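Why Do Doors Swell in Summer? A Term Project on Wood, Weather and Sticking Doors
by Hema Sundaram 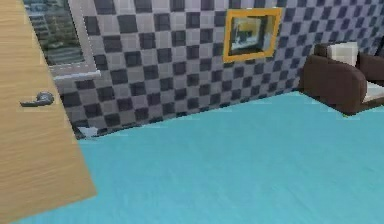 2 min read · 497 words

I got hooked on this question in March, when the bathroom door at my aunt's place on Mukard Street closed with one finger. By the end of the term you had to hip-check it! So I asked my neighbors if I could measure their doors, and seven households said yes.

Wood takes in moisture from the air and lets it go again. It hardly changes along the grain, but across the grain it moves quite a bit, so a door gets wider while its height stays almost the same. I'd read that in three different library books and still didn't quite believe it until I saw my own numbers.

What I did

I put pencil marks on 38 doors and measured the width at the top, middle and bottom with a steel rule, always between 4 and 5 p.m. I wrote down the humidity in the hallway each time. By the end I had 1,207 readings in a notebook that is now mostly tape.

What I found

Solid wood doors moved the most, and the ones next to bathrooms and kitchens moved more than bedroom doors. Painted doors moved more slowly. My favorite result was a door painted on both faces but left bare along the top. It swelled nearly as much as an unpainted one, and the top was wider than the bottom! I went back twice to check that.

Hollow doors barely changed, and on a few of them my readings wobbled more than the door did. A steel rule is not great for this. Next time I'd borrow calipers from the shop room.

I also sealed the bare top of that one door with two coats of clear varnish (with permission). It had moved less by the last week, but the weather had turned drier too, so I can't say which one did it.

Thanks to Mr. Mohandas Kamath for the loan of the humidity meter and for reading two very long drafts.

Comments (3)

kolo_b: Our back door does this every year. Going to look at the top edge tonight.

Dumlao: Did you keep the hinge side and latch side separate? Hinges sag and that can feel like swelling.

Hema S.: @Dumlao I only measured the door itself, not the gap, so sag shouldn't show up. Good idea for part two though!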